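July 2023, Tuesday. Notebook, sim bench

Open day, and my turn to stand next to the screen. Manju had the real arm next door and therefore the crowd. I had the simulator, a folding table and a bowl of mints.

First group in at ten, from Wudulitz, led by Elfriede Lindemann, who asked before sitting down whether the chairs were simulated too. I should have written that one down sooner, because I got it again from the second group.

Setup, for whoever does this next time: Desten build from March, wrist view on the big monitor, overview on the laptop turned toward me. Do not use the newer build. It loads the room fine and then forgets the gamepad, and you end up driving with the keyboard in front of paying partners. Usman found this out at 8:30 and was gracious about it until 8:40.

I gave the usual talk. Jaws open, move in over the work surface, look at what the wrist view gives you, decide whether you know where you are. The visitors mostly did not know where they were. In fairness, at this range neither do I. 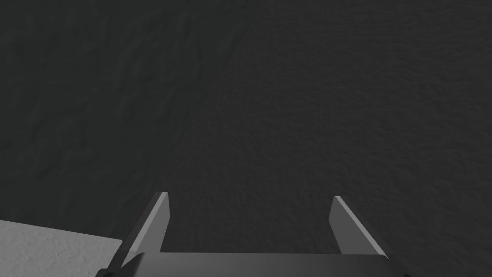

Wrist view, jaws open and empty.
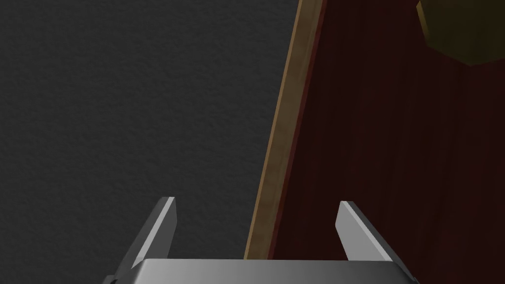

Edileuza Macedo from Grukik took the gamepad for a good while and was better at it than two of our own staff, whose names I am leaving out of the shared notebook. She wanted to know why anyone would pick a view where the gripper sits along the bottom all the time. I said you get used to it, like your own nose. She wrote that down, which worried me.

Better question from her later: how much do we lean on the surface texture to judge height? More than I'd like. The dark gray stuff is grainy enough that you can tell yourself a story about distance, and the story is sometimes wrong. I'd like to run the same approach with the grain turned off and see who slows down. Loan says she has a script for swapping materials. Ask her before she goes on leave.

Sign-in sheet says 68 visitors. Manju's sheet next door says 85, so 17 people looked through my door and made other plans.

Latency complaint from the Hồ people: the view lagged when both screens were on. True. Pulled the laptop cable after lunch and it went away, along with my overview, so I did the afternoon talks from the same wrist view as everybody else. Very educational. Drove into the table once and called it a demonstration of contact.

To do:
Log the gamepad bug properly, with Usman's wording cleaned up.
Longer cable.
19 feedback cards to type in. One says only "mints good."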